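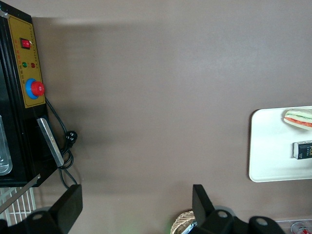
Control panel side of the machine, with the cord and the sandwich tray, from the wrist camera

Budgeting a second arm for a sandwich counter cell: what am I missing?

Aisling Gallagher
Saturday, May 11, 2024
We run one arm at our Bestaslow site and have money for a second in December. The table holds a black countertop machine with its own e-stop (red mushroom cap, blue collar), a wire rack and the food tray. The quote from Gollton is $3,408 for the gripper and wrist camera and $224 for spare fingers. The arm is already paid for. My worry is everything that isn't on the quote. Power cords on the tabletop, for one — the gripper works within a few inches of them. Do people budget for cable routing and a shared stop circuit up front, or add it later?

Cluvthorpe
Up front. The e-stop on the machine's panel most likely stops that machine only. Check the wiring diagram before you assume it does anything for the arm. We paid $1,097 for a safety relay, two more stop buttons and an electrician's time. Put the outlets under the table and bring the cords up through a grommet at the back edge. A coiled cord in the work area will get caught by a finger sooner or later.

Also ask Gollton for the lead time on fingers in writing. Ours took 8 weeks and the cell sat idle for most of it. Order two sets.

tk_lineside
just zip tie the cord to the table leg, works fine

Rinaldi
Zip ties are OK for a trial, but leave slack for moving the machine when you clean. I'd add a line for washdown. Ask whether the gripper and camera housing are rated for it and whether the finger material is approved for food contact. If either answer is no, price covers and a second finger material now. Training hours for the morning shift should go in the same budget.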